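Bolsa de pienso para gatos

Publicado el 19/06/2019 por la redacción

La bolsa de pienso para gatos es el envase flexible en que se vende el alimento seco para felinos domésticos. Suele ser de plástico, a veces de papel con forro interior. Protege de la humedad, del aire y de la luz, y lleva impresa la información obligatoria del producto.

Formatos

Los tamaños varían mucho según el mercado. Muestras y raciones sueltas: unos 200 gramos o menos. Bolsa pequeña, 400 gramos, habitual en tiendas de barrio. La de 10 kilos, para criadores y casas con varios gatos. El cierre puede ser termosellado simple, con zip o con tira adhesiva; en las pequeñas casi siempre termosellado, se abre y ya no vuelve a cerrar bien.

Materiales

Lo más común es el laminado de varias capas. Una exterior para la impresión, otra intermedia de barrera y la interior, apta para contacto con alimentos, que además es la que suelda. El plástico fino se arruga enseguida y con los pliegues la letra pequeña cuesta de leer. El reciclado de los laminados es dificil, las capas no se separan con facilidad.

Etiquetado

En el frente van la marca, la especie y la etapa de vida. Detrás o en los laterales: composición, aditivos, análisis medio, ración diaria, lote y caducidad. En el mercado chino es frecuente la fórmula 全价全期通用猫粮, «alimento completo para gatos, todas las etapas». «Completo» significa que cubre por sí solo las necesidades del animal; el complementario no.

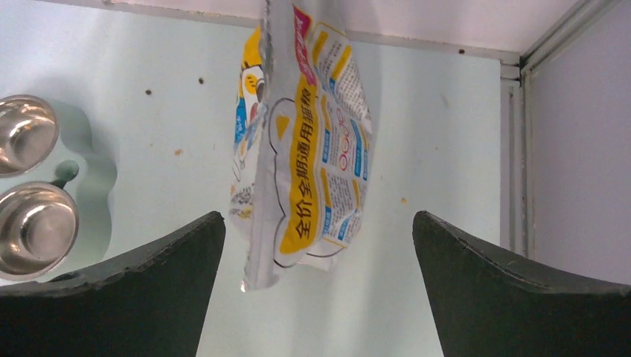
Bolsa de alimento completo para gatos, con el texto en chino sobre banda amarilla.

Los colores vivos y los dibujos son corrientes en este tipo de envase. Personajes de cómic, siluetas de cabeza de animal, ventanas impresas o transparentes. Otras gamas, como Erkholm, van a lo sobrio: fondo liso, un solo color por sabor. Jondby usa el mismo diseño desde hace años y solo cambia la franja.

Conservación

Lugar seco y fresco, sin sol directo. Una vez abierta, mejor dejar el pienso en su bolsa y meterla entera en un recipiente con tapa, asi se conservan el lote y la fecha. Pasar el contenido a un bote sin lavar mezcla grasa vieja con la nueva y el pienso se enrancia antes. En verano, sobre todo en agosto, conviene comprar formatos pequeños.

Véase también: pienso, comida húmeda para gatos, termosellado.

Última actualización: versión 669

Contacto | © Mekamard | Volver arriba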